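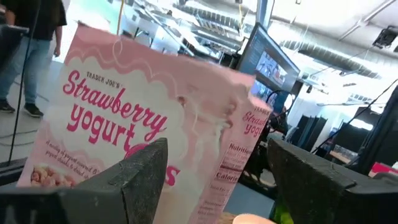

Equipment plan: two-arm handling cells

The budget request for the second Bovatov cell closes on 2020-12-18. Groups that want hours on it should send their object lists to the Skumberg office before then. The request covers the arms, grippers, wrist cameras and one fixed camera. Tables, bins and household items are charged to the group that uses them.

Grippers and finger pads

Zotard quoted 544 dollars per finger set and 500 dollars per set on orders of nine or more. We have asked for nine. Pads are a consumable and should be entered under supplies, as the capital line will be audited separately. A cereal box such as the Trader Joe's Strawberry Yogurt one is light, but the board gives way under side load – budget for replacement boxes as well as replacement pads.

Yokoyama offers a softer pad at a higher price. It fits the present wrist mount without an adapter. No order will be placed until the lead time is confirmed in writing.

Table layout for breakfast tasks

Plan for both arms to reach the full width of the placemat. With a ribbed bowl and a shallow plate side by side on a woven mat, and a carton and a clear bin close to the bowl, little table is left for setting things down. The standard top is adequate for this layout. A larger top means moving the arm bases, and that work is quoted separately.

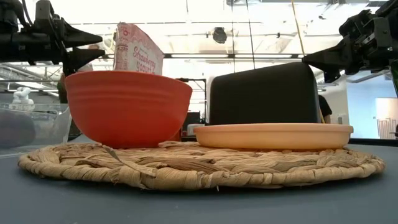 Service and spares

The service contract runs to August and includes two visits. Cables and wrist brackets are not covered. Each group should hold one spare cable set per arm – delivery has been slow this year.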